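Flor Nina
grasp planning at Jarard, mostly deleting things

Spent the morning on the grasp planner for cloth. Cloth is what you work on when rigid objects have stopped hurting your feelings.

The old planner ranks grasps by how flat the depth patch is. Lovely for boxes. For fabric it picks the smooth middle bit every time, closes, and comes up with air and great confidence.

So the new scorer likes ridges. It looks for a fold sticking up, checks there's room for both fingers, and knocks points off anything that would scrape the table.

First go: 9 candidates, 5 of them on the glare stripe across the tabletop. Shiny white surface, depth goes wobbly, planner sees a mountain range. Added a confidence mask. Muñoz in the Matosberg office had suggested this in October and has been very gracious about it – one emoji.

Second problem was the segmenter. Heavily printed fabric gets chopped into separate objects wherever the colour changes, so one cloth became 3 "items", each with its own grasp plan. Merging on depth before colour sorted most of it.
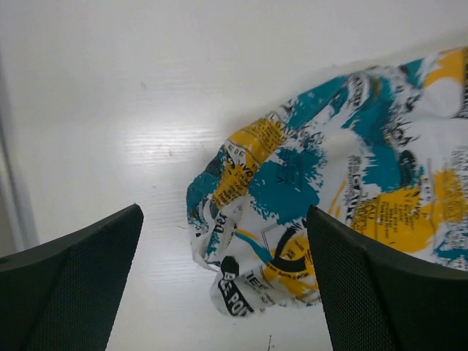 Wrist view, fingers open. Teal, yellow and newsprint, or as the segmenter has it, a small jumble sale.

Still to do: the approach angle flips between 2 near-identical answers on alternate ticks, so the wrist dithers like me at a buffet. Going to try making it stick with its last choice unless the new one is properly better.

Branch is called bokham-ridges if you're on the team and feeling brave. The tests pass, apart from the one I've commented out.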